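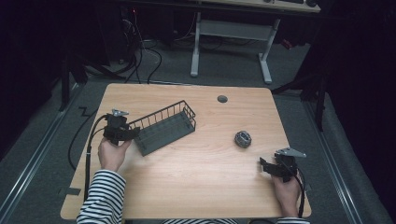 1/ I switched from canned beans to dried in June. A few people asked how I do it, so I'm putting it all in one thread. Small kitchen, one big pot, no pressure cooker.

2/ I buy from the bulk bins at Vendell in Drutville. The small white ones cook the most evenly. Black beans are fine too. I gave up on the big speckled ones after two bad batches where half were mush and half were hard.

3/ Pour them out on the table before you soak them and look for stones. I skipped it once and bit down on one. Regula Grabner wrote to me after my last post to say she has found three in one bag.

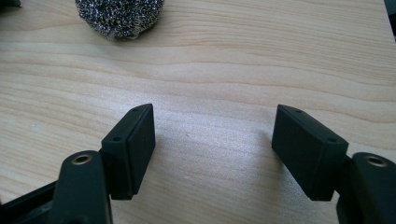

4/ Soak overnight in plenty of water with a spoonful of salt. I know some cookbooks say salt keeps them tough. Mine come out softer with it, and the skins split less.

5/ Drain, rinse, fresh water, two inches over the beans. Bring it up slowly and keep it barely moving. A hard boil knocks them apart. Kidney beans are the exception: boil those hard for at least ten minutes at the start, then turn it down.

6/ I put in half an onion, a bay leaf and a splash of oil. Jaruwan Ratanaporn adds a strip of dried seaweed. I tried that and couldn't taste a difference, but it didn't hurt.

7/ Start tasting at the 80 minute mark. Eat five beans, not one. If the fifth is chalky, keep going. Tomatoes, vinegar and lemon go in after they are soft.
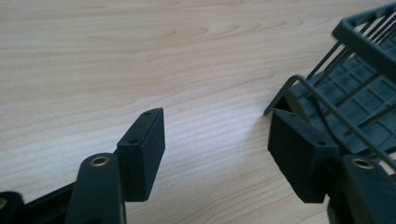
Can you freeze them in their cooking water?
I always do. The liquid keeps them from drying out, and it's good in soup. Leave some room at the top of the tub for it to expand.

8/ For one person I freeze 200 grams to a tub, weighed with the liquid drained off, and then I pour the liquid back over. It's roughly what I'd use out of a can.

9/ What I make with them most weeks: beans on toast with a lot of garlic, beans and greens, and the tomato stew from Fiifi Antwi. He fries the tomato paste until it goes dark. Don't rush that part.
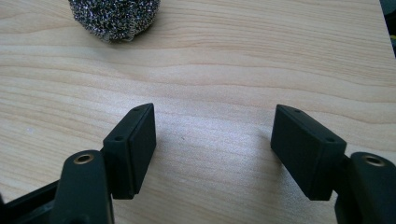 10/ Old beans. If they are still hard after three hours they were probably too old when you bought them. I write the month on the jar now. A pinch of baking soda in the water helps, but use too much and they taste like soap.

11/ Updated 5th September: several of you asked about chickpeas. Same method, longer soak, and they need more time on the stove. I'll post the chickpea soup when I've made it a second time.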